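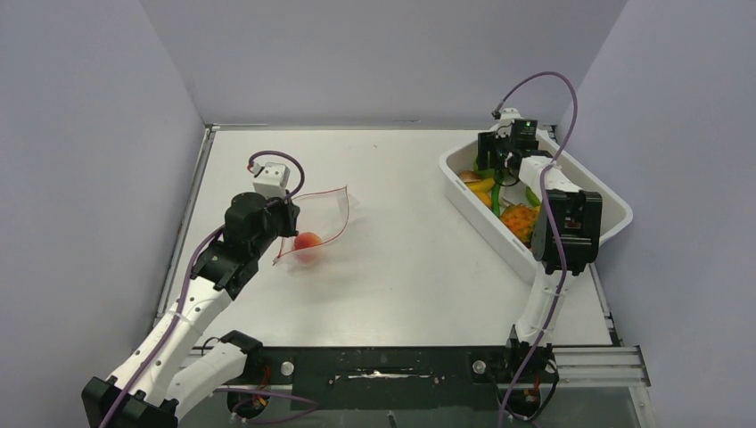

Stock fingers or soft fingers for bagging? I have two small arms on a bench and I'm trying to decide whether the Bemmont soft finger set is worth buying or whether it's just nicer looking rubber. The task is toy fruit out of a tray and into a clear plastic bag. The right arm does the tray, where the banana and a small red-pink fruit sit close together, and the left one handles the bag, which is all crinkles and has a thin reddish rim that is the only part I'd trust a camera to find. The Bemmont page claims a big improvement on "flexible packaging" and gives no test conditions at all. I ran 200 tries with the stock black fingers and 181 went fine, but most of the misses were on the bag side. Has anyone swapped fingers and kept real numbers? Not interested in the demo video, I've seen it.

gendeo_bench

Sang_R

I bought a set in April. On round fruit I saw no difference I could defend. On the bag they were worse for me, because the tips are thick and a bag lying flat needs something thin to get under the edge. I went back to stock fingers with a strip of grip tape on the inside and stopped there.

Two things I'd check before spending money:

Where do your misses happen? If the fingers close on nothing, that's the camera or your calibration, and new fingers won't fix it. With a wrist camera on each arm you should be able to go back through the misses in an evening.

Does the cable pull? Mine loops up over the gripper much like yours, and at full reach it tugged the wrist a little. I lost 60 tries to that and blamed the fingers the whole time.

Also, 200 tries with one bag is really a test of that bag. Swap in a few fresh ones before you compare anything.

pokotance

get the soft ones, they're way better. everybody uses them now

Sang_R

Better at what? I logged 459 grasps across both sets and would like to see somebody else's sheet.

Last updated: 2nd April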